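Notizen zum Vortrag: Die kleine Snacktheke im Pausenraum

Dauer 30 Minuten, danach Fragen. Bitte langsam sprechen, ich werde sonst zu schnell.

Folie 1, Begrüßung

Guten Tag und danke für die Einladung. Ich arbeite bei Vindska, wir richten kleine Theken für Pausenräume ein und wir füllen sie auch auf. Ich spreche heute über sehr einfache Dinge: Körbe, Tabletts, Ständer und was man darauf legt. Manche von Ihnen machen das schon viele Jahre. Bitte unterbrechen Sie mich, wenn Sie es anders machen.

(Kurz warten. Fragen, wer selbst eine Theke betreut. Handzeichen.)

Folie 2, Woher die Erfahrungen kommen

Ich erzähle vor allem vom Standort Prata. Dort haben wir im März angefangen, mit einem einzigen Tisch neben der Kaffeemaschine. In der ersten Abrechnung standen 527 verkaufte Teile, in der letzten, die ich gesehen habe, waren es 3786. Das Sortiment war fast das gleiche. Verändert haben wir die Anordnung und die Uhrzeit, zu der wir auffüllen.

Ich möchte nicht behaupten, dass alles von der Anordnung kommt. Im selben Zeitraum ist auch eine Abteilung in das Gebäude gezogen. Bitte diesen Satz nicht weglassen, beim letzten Mal hat jemand zu Recht danach gefragt.

Folie 3, Höhe

Ein flacher Tisch hat ein Problem: Alles liegt auf der gleichen Höhe und die kleinen Sachen verschwinden hinter den großen. Darum benutzen wir Stufenständer aus klarem Acryl. Auf die Stufen kommen Riegel, kleine Becher und kleine Schachteln. Eine größere Schachtel mit Keksen darf auch dazu, sie soll aber den Riegeln nicht die Sicht nehmen.

Getränke stehen bei uns in einem eigenen Gestell. Flaschen zwischen den Tüten fallen leicht um, wenn jemand schnell greift. Im Gestell sieht man auch von der Tür aus, ob etwas fehlt.

(Hier den leeren Ständer zeigen, den ich mitbringe. Vorsicht, die Kante ist scharf.)

Folie 4, Tablett oder Korb

Das war in unserem Team eine lange Diskussion. Die einen wollten nur Körbe, weil es wärmer aussieht. Die anderen wollten nur Tabletts, weil man sie schneller abwischt. Heute mischen wir beides. Päckchen und Gebäck in durchsichtigen Beuteln liegen auf dem Tablett, jede Sorte auf ihrer Seite. In die Körbe kommt, was leicht ist und keine Krümel macht, zum Beispiel Aluschalen.

Geflochtene Körbe muss man öfter ausklopfen, als man denkt. Wir machen es am Abend, über dem Mülleimer und nicht über der Spüle. In Prata war einmal der Abfluss verstopft, und die Rechnung haben wir bezahlt.
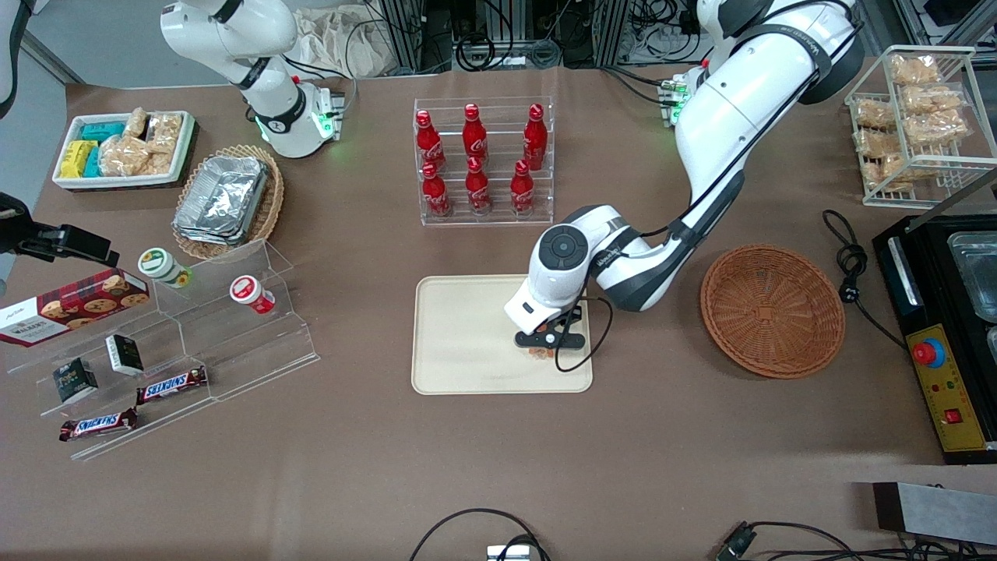 Wohin mit dem Gebäck, wenn auf dem Tablett kein Platz mehr ist?

Am besten in ein Drahtgestell daneben, in den Beuteln und in einer Schicht, damit die unteren Stücke nicht zerdrückt werden. Was dort auch nicht mehr passt, bleibt im Lager bis zur nächsten Runde.

Folie 5, Das Auffüllen

Wir füllen um 7 Uhr und um 13 Uhr auf. Früher kamen wir um 11 Uhr, das war ungünstig, denn die Leute standen schon am Tisch und wir standen im Weg.

Die Reihenfolge ist bei uns immer dieselbe. Zuerst kommt das Alte nach vorne, dann das Neue dahinter. Danach werden die Packungen gerade gestellt, mit der Schrift zum Gang. Zum Schluss wischt man die freien Flächen ab. Wer zuerst wischt, wischt zweimal.

Ein leerer Korb darf auf dem Tisch stehen bleiben. Viele Kolleginnen und Kollegen räumen ihn weg, wenn sie ihn sehen, und am Nachmittag sucht man ihn dann im ganzen Haus. In manchen Räumen legen die Leute dort die Packungen hinein, die sie doch nicht nehmen wollen. Das haben wir nicht geplant, aber es funktioniert gut.

(Falls die Zeit knapp ist: direkt zu Folie 7.)

Folie 6, Das Etikett und die Liste

Die Preisschilder drucken wir mit Brivaveo, das ist das Programm, das auch unsere Bestände führt. Es ist nicht schön, aber die Schrift ist groß genug. Wichtig ist mir hier die Liste der Zutaten. Bei Gebäck ohne Originalverpackung muss sie am Tisch hängen und nicht in einem Ordner im Büro liegen. Wenn die Sorte wechselt, wechselt am gleichen Tag auch das Blatt.

Folie 7, Fehler, die wir gemacht haben

Wir haben am Anfang zu viel hingestellt. Der Tisch war so voll, dass man nichts herausnehmen konnte, ohne etwas anderes zu verschieben. Dann haben wir Schokolade ans Fenster gestellt, im Sommer. Und wir haben 3 verschiedene Sorten Körbe gekauft, die man nicht ineinander stapeln kann. Die stehen jetzt bei Sitodeo im Regal, unserem Lager, und brauchen sehr viel Platz.

Folie 8, Fragen

Vielleicht kommt wieder die Frage nach der Kühlung. Antwort: Auf dem offenen Tisch haben wir keine gekühlte Ware. Für Joghurt und belegte Brote braucht man einen Kühlschrank mit Thermometer und jemanden, der die Werte aufschreibt.

Die Bestellliste liegt beim Ausgang auf dem Stehtisch. Den Ständer nach dem Vortrag wieder einpacken, die Schrauben sind im kleinen Beutel.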